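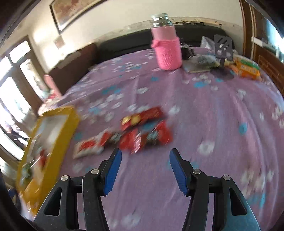
Hand gripper open over the snack packets, with the jar in its pink knitted cover farther back.

Search tips Enter keyword Go

Workshop Tips: Setting Up a Hand-Held Gripper at Home
Dorota Czarnecka, September 2023

Print this page | E-mail to a friend

Check the pivot screws before every session. Mine work loose after 100 or so squeezes. Snug them until the linkage stops rattling, then back off a hair so the fingers still swing freely.

Glue the ridged pads with the ridges running across the finger. Let the glue sit overnight. My first pair peeled off on a bag of rice.

Practice on a bed. A dropped jar lands soft, and a wrinkled bedspread is a fair test of picking things off an uneven surface. Mix the sizes: snack packets, a big box, a book, a spatula.

Grab packets by the crimped end. Squeezing the middle pops the seal. For jars, a knitted cover gives the pads something to hold.

Move slowly if you are recording. Quick swings blur the video, and I threw out 27 clips in May before I learned that.

Keep spare screws in a pill bottle with the size written on the lid.

We use cookies to remember your settings. OK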